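About Sandoval Paper Supply

Sandoval sells brown paper. We have tried over the years to find a more glamorous way of putting it, and a consultant once charged us for the phrase "surface solutions," but customers kept calling to ask what we sold, and we kept saying brown paper.

The company started in a rented garage in Grondirden with one secondhand slitting machine and a very large roll of kraft that had been ordered by a butcher who then retired. The founders cut it into sheets and sold it to anyone who would take it. Picture framers took most of it. A shoe repair shop took the rest and still orders every April, always the same size, always by letter.

We now keep 72 standard sizes in stock and cut to order for everyone else. Our customers include bakeries, print studios, upholsterers, two theaters and a school district that goes through table paper at a speed we find moving. The smallest order we have shipped was a single sheet. The largest was 946 rolls, and we would like to thank our neighbors at Bosier Street for their patience with the trucks.

What we make

Wrapping paper comes in rolls and flat sheets, in four weights. Masking paper is for painters and for people who think they are painters. Our table mats are the part of the business that grew when we weren't looking: big, heavy sheets you lay over a worktop so the worktop stays the color it was when you bought it.
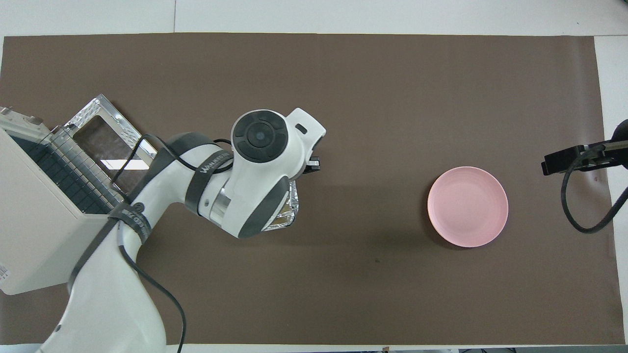

Brown paper mat on a white tabletop.

The mats are sold in packs or by the roll. They can be written on, taped down, folded up with the mess inside and replaced. We also sell a thicker one under the name Fuvov, which was meant to be a temporary name. By the time we had thought of a better one we had printed 437 cartons, and we are not people who throw away cartons.

How we work

Everything is cut in our own building. Orders placed before noon usually leave the same day, except when the old slitter is sulking – it has its moods, and we have learned to plan lunch around them. Our minimum for custom sizes is 200 sheets. If you need fewer, call us anyway. There is often an offcut on the shelf that is nearly right, and we let those go cheap.

Samples are free. Please don't ask for samples of every size we carry. One person did, and we sent them, and it took up most of a van.

Visiting

The trade counter is open on weekday mornings. Parking is behind the building, past the sign that says there is no parking. Bring your measurements, and bring them in one unit – inches or centimeters, we don't mind which, but we have seen what happens when people mix the two.

Page last updated 30/09/2021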